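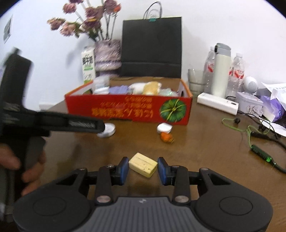 The shallow box and the case for a low front wall

Storage advice for households has settled on the deep, lidded, stackable tub. The shops in Brunddale carry little else, and most of the written guidance assumes it. My view is that for small loose items in daily use the deep tub is the wrong container, and that a shallow, open cardboard box, usually one that came into the house holding something else, does the work better at no cost.

By small loose items I mean the class of object that has no drawer of its own: caps, lids, single toy blocks, erasers, small ornaments, the odd plastic fruit from a play kitchen. They differ in shape, they do not nest, and they are picked up and put down many times a day. They end up on the table. Any storage for them has to compete with the table, and the table is a very good storage surface. It is at hand height, everything on it can be seen, and putting a thing on it takes one movement.

A deep tub loses that contest on every point. The contents settle in layers. A block at the bottom can only be reached by moving what is above it, and small round pieces migrate downward each time the tub is shifted. The lid adds two steps, one at each end of the task. In practice the lid comes off in the first week and is then itself a loose item, larger than anything it was meant to cover.

A shallow box behaves like a section of table with a border. If the wall is a little higher than the tallest thing that goes in, the contents stay in one layer and can be read from a seated position. The hand enters from above or from the front at a low angle. With the front wall low, a small block can be put in without lifting the forearm off the table, and this matters more than it sounds when the person doing the tidying is four years old or eighty-four.

I have kept a plain record of this in my own kitchen. The table is a brown one bought second-hand in 1972 by my parents, and it has been cleared before the evening meal for as long as I can remember. Over 52 evenings I noted whether small items were left on it after clearing. With the lidded tub on the shelf behind, items were left on most evenings. With an open box on the table itself, items were left on 8. One household proves little, but the difference was large enough that I have not put the tub back.

Cardboard is often dismissed as temporary. For this use it is adequate. The load is light, the box is rarely lifted when full, and the failure point is nearly always a corner, which can be taped. Confectionery and gift boxes are the best source. They are made shallow so the contents can be shown in one layer, and the outside is usually printed in a strong colour. A red box on a brown table is found at once, which a clear plastic tub is not. Printing on the front is of no consequence, and it does not matter which way up it reads or in what language. I would not cover it with a label. A label names a category, and a box like this works because it has none.

Rima Haddad, who ran the play library at Trindthorpe for many years, disagrees with me on this last point. Her position is that an unlabelled box becomes a rubbish box, and that children sort more willingly when each box has a picture on it. She had 135 boxes to manage and I accept that at that scale she is right. In a house with one table and one box, sorting is a separate job and can be done in February, or whenever the box stops closing over with a tea towel.

The stronger objection is dust. Open boxes collect it. So do tables, and both are wiped. Colton Fraser put it to me that the Yang system, a set of matched trays with sliding covers sold at the Brelell homewares store, solves this and stacks as well. It does stack. I borrowed a set and found that the lower trays went unused, as the lower trays in any stack will - the top one filled up and the rest held air.

Some practical limits apply. The box should be no longer than a forearm, or the far end becomes a second, deeper box that is not looked at. It should sit across the middle of the table with the low wall toward the person who does most of the putting away. Flat round lids do better standing on edge along the back wall than lying down, where they hide whatever rolls under them. Anything small enough to be swallowed needs a proper closed container out of reach if there are infants about, and no argument about convenience changes that.

When the corners go, flatten the box and start another.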